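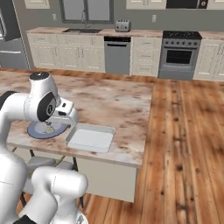
Kwame Addo said that a plate is never where you left it, and that any machine which wants to clear tables should learn this first. He said it in the staff room of Acheampong, during the afternoon break, and the others at the table agreed with him before they went back to the wash-up.

## The plates of Odcombe

Acheampong cooks and serves meals for offices and training colleges in Odcombe. On a full day 3000 plates pass through its main kitchen, and every one of them must be lifted, scraped, stacked, washed and put away by somebody. The firm has 24 people in this part of the work. Most of them began there as their first job in the country, as Addo did, and some never left it.

In autumn the firm will put two robot arms on mobile bases into the smallest of its sites, a staff kitchen on the second floor of an insurance office. The arms come from Pimedero, and at present they do their learning in computer-made kitchens. I was shown one of these on a large screen. It is a home kitchen more than a work kitchen, with a marble-patterned island, a range and a toaster at the back wall. A white arm holds its gripper over a plate with a dark blue rim, and there is something small and pale on the plate. Next to it is an empty white tray.

The people who will work beside the arms have watched many hours of this. It was the idea of Sena Adjei, who runs the wash-up and has done so for nine years. She did not want her staff to meet the machine for the first time on the morning when it was delivered.

"When they look at the screen they begin to talk about their own work," she told me. "Before, I asked them what they do and they said, I clear the tables. Now they can speak one hour about one plate."

## What the hands know

I sat with them in one of these sessions. A woman from the early shift wanted to know how the arm would treat a plate with a knife lying across it. Another asked what happens when the plate is stuck to the tray with sauce. Addo got up and showed how he tilts a plate with the thumb under the rim, so that the food slides before he uses the scraper. He had not noticed that he did this until he had to explain it.

The questions are written down and go to Pimedero every second week. The list had 86 points when I visited. Some have been built into new exercises for the arm. Others have come back with a polite answer that it is too early, and the knife is among these.

For giving this knowledge the staff receive a paid hour each week. Addo thinks that one hour is small. He has said so to the management, and he said it again to me, with the wish that I print it.

## Fewer plates, other work

Nobody at Acheampong has been dismissed, and the firm has promised in writing that it will not happen during the first year. What comes after the first year is not in the paper. Adjei has asked for it two times.

The rosters are already changing, however. At the insurance office three people work now in the wash-up. In the new plan there is one, together with the arms, and the two others move to preparing cold dishes. The pay there is better. The start is at five in the morning - a serious matter for a person with small children and no car.

The one who stays will have a different day as well. She will no longer scrape 1000 plates in a shift, and her wrists will perhaps thank her for it. She will watch, correct, put back what has fallen and call for service. The kitchen will also be more quiet, and several people told me they are afraid of this more than of the machine. In the wash-up one talks. It is where many of them learned their English, and I must say that I learned part of mine in such a place also.

Adjei has asked that the person beside the arms is changed every two weeks, so that no one is alone there for a long time. The management has accepted it for the trial. She would like also that this person has the right to stop the arms without asking a supervisor, and the talks on that point continue.

Addo has put his name on the list for the first turn. He wants to see with his own eyes what it does with a fork.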